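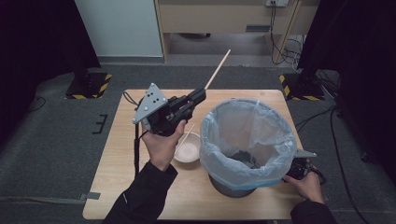

How long does it take to get used to living in a small town? For me it was one full winter, and I still park like a city person.

I moved to Clilwood last November, population 4,000 if you're generous and include the farms, and people back in Dorthorpe keep asking me if I'm bored yet. I'm so far from bored! I have opinions about the new stop sign now. I went to a meeting about the new stop sign (it ran long, there were lemon bars, I'd go again).

The part that took me longest was the waving. Everybody waves from the car, two fingers off the wheel, and for weeks I thought I was being mistaken for someone else. Then one morning I did it back without thinking and felt like I'd passed a test.

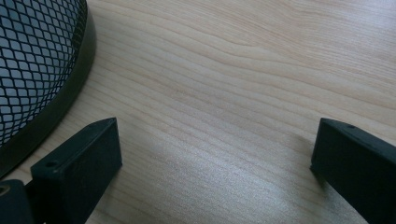

The other big change is errands. In the city I'd do one thing at a time, whenever I felt like it, and here I have a list on the fridge and a whole route – post office first, then the feed store for bird seed, then the library before it closes for lunch. The library closes for lunch! I was so annoyed the first time, and now I kind of love that the whole street goes quiet for an hour.

Rent is $507 less than my old place, so I finally have a room for the sewing machine, and the bus on route 106 still gets me to my dentist, who I refuse to give up. What I miss is decent dumplings and being able to buy a zipper after six. I'm working on the dumplings.

Posted Jul 5, 2019

3 comments

Anonymous wrote:
The car wave is two fingers for strangers, whole hand for people you know. You'll get there.

Anonymous wrote:
We did the same move and I cried in the grocery store because they were out of cilantro. Still here though!

Anonymous wrote:
Did the stop sign go in or not??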